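Two-Arm Cell Fault Review
Minutes, Wednesday, 9:30 a.m.

Present: Lorna Rennie (chair), Nipon Khunthong, Mayu Minami, Chalerm Chantharasri
Apologies: Cremilda Barbosa (sent written notes)
Minutes taken by: Mayu Minami

1. Previous minutes
Accepted with one correction. The spare gripper fingers came from Tarnel and not from Drelance.

2. What happened
Nipon went over the fault. The cell was running the tool-to-tray job, in which an arm picks up a screwdriver from the work surface and puts it in the yellow tray. On cycle 1,524 the right arm closed on the screwdriver, lifted it, and lost grip on the way across. The screwdriver fell to the work surface. The arm did not stop. It finished the move and opened over the tray as if it still had the tool, and the cycle was logged as good.

The run was set for 2,000 cycles. Nipon pressed the stop button when he heard the tool land. There were no injuries and the surface was not marked. 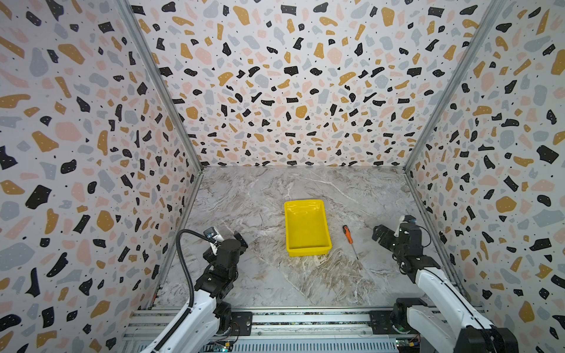

Lorna asked whether the same thing could have gone unseen earlier in the run. Nipon said he was at the cell from the start of the shift but was not watching every cycle. He has gone through the log and found 2 other cycles where the grip force dropped before the release point. Both were logged as good.

3. Cause
Chalerm reported that the grip check reads force once, at the moment of closing. After that the Garkex controller assumes the part is held until it gets the open command. The second check, during the carry, was switched off in November when it was giving false stops with soft parts. It was never switched back on when the job changed to hand tools.

Cremilda's notes say the finger pads on the right arm had done almost 366 hours and were smooth at the tips. She thinks worn pads made the slip more likely. Chalerm agreed but said the missing check is the main fault, as a new pad can also slip on a round handle.

Mayu raised the pick point. The program takes the tool by the handle, well away from the shaft, and a small error in angle leaves only the finger tips in contact. It was agreed to look at this separately. 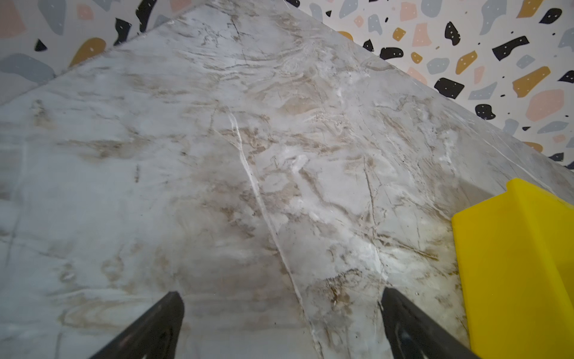 Question from Lorna: Why did the wrist cameras not catch the dropped tool?
Reply from Chalerm: The cameras are used to find the tool before the pick. Their pictures are not checked again until the next cycle starts, so the program had no way to know from them that the grip had been lost.

Lorna said a tool with a pointed end should not be able to come loose without the cell stopping, whatever the cause. She wants the carry check treated as a safety item and not as a setting the operator can change.

4. Interim measures
The cell may be run at reduced speed for testing only, with one person at the stop button at all times. Nobody is to reach in while the arms are powered, including to pick up a dropped tool. The tool-to-tray job stays off the schedule until item 5 is closed.

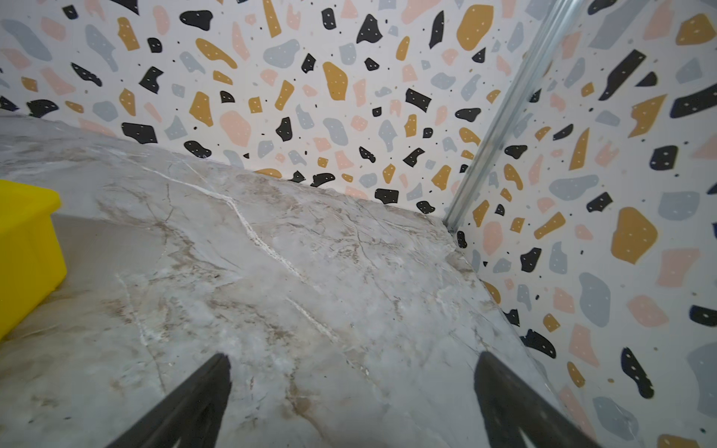
Nipon asked if the left arm was covered by the same limits. Agreed that it is. It uses the same program block, and its carry check was found switched off too.

5. Actions
Chalerm: turn the carry check back on for both arms and lock the setting behind the supervisor login.
Cremilda: replace the finger pads on both arms and add pad hours to the weekly sheet.
Nipon: send the log for the three cycles to Sangkhawat and ask for their comments on the force readings.
Mayu: test a pick point closer to the middle of the tool and report the results.
Lorna: update the cell risk sheet.

6. Other business
The label on the second stop button is peeling. Nipon to replace it.

Meeting closed at 10:20 a.m. Next meeting to be set when Chalerm's change is ready to test.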